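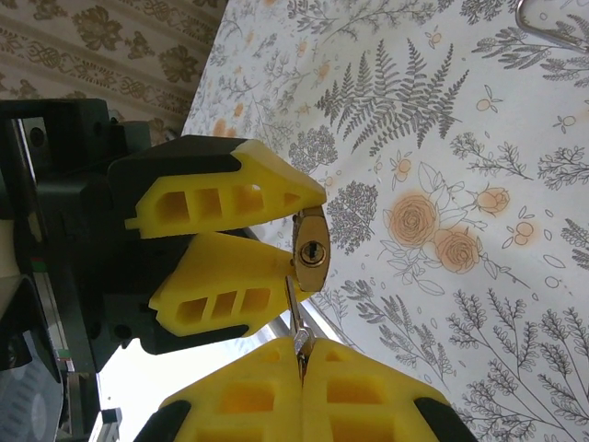
Step 4. Record the key and lock episodes

Start each episode with one arm holding the lock and the other holding the key. Keep the lock face turned toward the wrist camera of the key arm. If the keyhole is hidden behind a fingertip, open the gripper and take the lock again before you press record.

Grip the key low, at the shoulder, so the whole blade sticks out past the fingers. In the view at the start of this step the tip is just under the keyhole, and from there the move should be short and slow.

1. Line up the blade with the slot. Turn the key arm and leave the lock arm still.
2. Pause for 2 seconds before contact. The Worero trainer uses this pause to split the approach from the insertion.
3. Push in straight. If the key catches, back out and try again in the same episode. Keep these retries, as the model needs to see them.
4. Release the key, pull the arm back and stop the recording.

Record 30 episodes, then change the tablecloth or move the stand to another spot. A model trained on one background tends to fail on the next one. Patterned cloth is fine.

Delete an episode if the lock slips out of the fingers or if an operator's hand enters the view. Mark everything else as "success" or "fail" in the Temura log before you start the next batch. Labels added at the end of the day are often wrong.

The full set for this task is 2000 episodes. Check the finger pads for wear between batches.

Updated 16 June 2019

Related pages
Setting up two arms on the Diltholm stand
Wrist camera focus and exposure
Naming your episodes in Temura
Notes from the Cáceres home sessions, March
Worero trainer: first run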